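Speaker notes — Cosum hand gripper, what we liked and what we didn't
Slot is 18 minutes, leave time for Zaid's part at the end

Slide 1, title
Hi everybody, thanks for sticking around after lunch. I'm Kofi Nutsugah, I work at Amoah, and since March I've been living with the Cosum hand-held gripper kit. I bought it with our own budget, so nobody from Kaller gets to see these notes first. (Wait for a laugh. If there isn't one, keep going.)

Slide 2, why we went shopping
We teach arms to do kitchen chores. Setting a table, clearing it, putting groceries where they belong. Our old way was teleop, which meant hauling an arm into somebody's home, and I have carried that arm up enough stairs for one lifetime. So we wanted the version you hold in your hand and walk in with.
Ask the room: who's collecting in real homes already? Who's still in a lab kitchen?

Slide 3, what comes in the box
Two grippers, one for each hand, plus the camera mounts, spare pads, a charger and a hard case. Kaller sells it as a bundle with the Humden upload service. You can buy the hardware on its own, but you have to email them and ask, and I think that should be a button on the website.
The case is great, by the way. I dropped it down a flight of steps and everything inside was fine.

Slide 4, the good stuff
Setup is fast. My first time took most of a morning, but now I can go from closed case to recording before the kettle boils. New people get comfortable quickly too! Zaid handed one to his mother and she was picking up spoons with it in no time.
The textured pads are the best thing in the kit. Thin plastic bags, foil packets, wet vegetables — all the slippery junk that drove us crazy with the old rubber tips. They do pick up flour like you wouldn't believe. Wipe them between sessions.
Changing a finger is a screwdriver job. Keep the screwdriver in the case and not in your coat. Ask me how I know.

Slide 5, the numbers
We recorded 1,143 clips. Nearly 1,000 made it through Humden's checks and into training. Most of what we lost was tracking, and most of the tracking trouble came from people swinging too fast or getting too close to a blank cabinet door.
Don't read the whole chart out loud, just point at the tracking bar.

Slide 6, the gripes
OK, so weight. It's fine for ten minutes and then your wrist has opinions. We started swapping people out more often and the clips got better.
The trigger squeaks. Ours do, anyway. Kaller sent a little tube of grease and it helped for a while.
Two hands in a small kitchen is awkward. You bump the grippers together, you bump the fridge, you bump the other person. If you're only doing simple pick and place, buy the single and save your money.
And the upload service is slow at night. I'd start it and go to bed.

Slide 7, would I buy it again
Yes. I'd skip the extended support plan and spend that on more pads. I'd also tell myself to practice for a full day before recording anything I wanted to keep, because our first batch was pretty embarrassing.
If someone asks about price: I can say what we paid, but they've changed the bundle since then, so send them to Kaller for a quote.

Slide 8, kitchen session
Leave this one up while Zaid Farah gets his laptop plugged in. Talk about patterned tablecloths here. I was worried all that print would confuse things, and we had no more trouble with it than with a plain table. Plain white doors are what get you.
Then questions. Repeat each question into the mic! 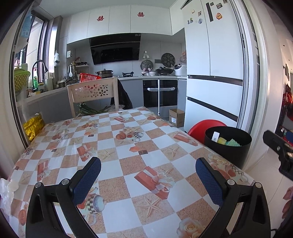
Cosum fingers open over the dining table, stove and fridge behind.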